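Household chores, one at a time
21 Aug 2020 - by the Zaswood workshop desk
15 shares | 7 comments

Can machines do the dull work at home yet? We have kept this gallery going since January, adding chores as we get to them. Shoes are the latest. Putting a pair away takes a person 2 seconds and no thought. A machine has to find the shoe, pick a grip, and set it down facing the right way without knocking its neighbor.
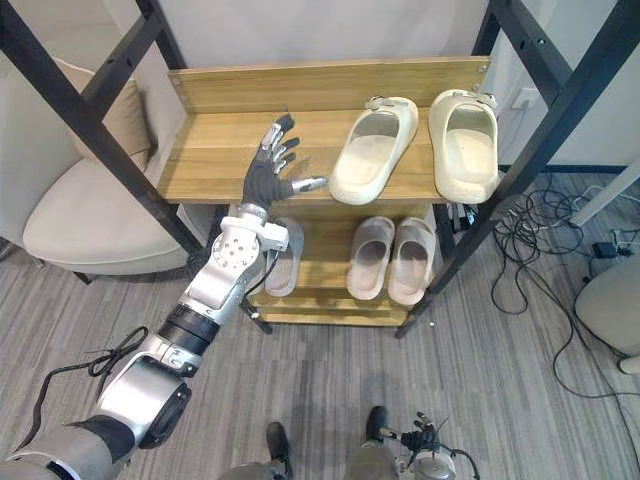 Asante wrote in to say that a tidy rack is the easy part, and that the real test is a hallway after the kids get home, with boots on their sides and laces everywhere. Fair point. We would add wet umbrellas.

Shoe rack, two shelves. Slides on both levels, and a five-fingered hand reaching over the front edge of the top one. Slides have no laces and a wide strap - a kind place to start. The lower shelf is harder, being set back and partly in shadow.

Our view for now: sorting shoes is close, sorting a hallway is not. Laundry is next, then the stockroom shelves at Vustus.

Last updated 21 Aug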